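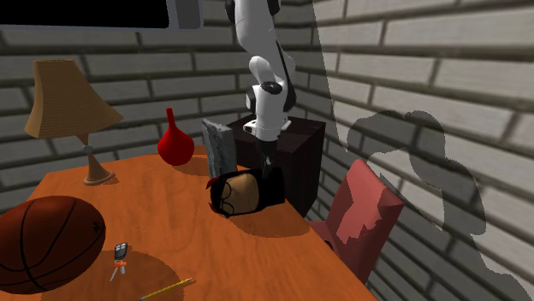
How a Robot Arm Learns to Pick Things Up

A robot arm doesn't know what a basketball is. It doesn't know that a pencil is thin or that a vase can tip over. Someone has to show it, and one time is not enough. It needs a lot of examples.

What is an example?

An example is a record of one try at a job. Say the job is "pick up the toy." The record keeps what the robot's camera saw, where each joint of the arm was, and whether the gripper was open or closed. It also says whether the try worked.

Why use a pretend room?

The room at the top of this page is made by a computer. So are the white arm, the orange table, the lamp and the red chair. This kind of pretend world is called a simulation.

In a simulation, a dropped vase doesn't break. You can put everything back with one click. You can also run many rooms at the same time, even at night when everyone has gone home.

Who moves the arm?

At a small lab called Udirura, people do it. Anahera Bright sits at a desk and holds a controller. When she moves her hand, the arm on the screen moves too. She brings the gripper down over an object, closes it, and lifts. Then she starts again.

On a good day she records 251 tries. The lab wanted 2000 for its first job, so Rhys Whitelaw and Keith Henare took turns with her.

Why is there so much stuff on the table?

Real tables are messy. If the robot only ever practiced with one toy on a bare table, it might get mixed up when it saw keys or a ball nearby. The computer changes the objects between tries and moves them to new spots. Sometimes it changes the light, which changes the shadows.

What about mistakes?

Some tries go wrong. The gripper closes too soon, or the toy rolls away. Keith watches the recordings and marks the bad ones. In the first batch he marked 305.

What happens next?

The examples go into a computer program that looks for patterns in them. After training, the program gets a table it has never seen, and it has to move the arm by itself. If it keeps missing, the team records more tries.

Words to know

Gripper: the part of a robot arm that holds things.
Simulation: a pretend world made by a computer.
Training: letting a program learn from examples.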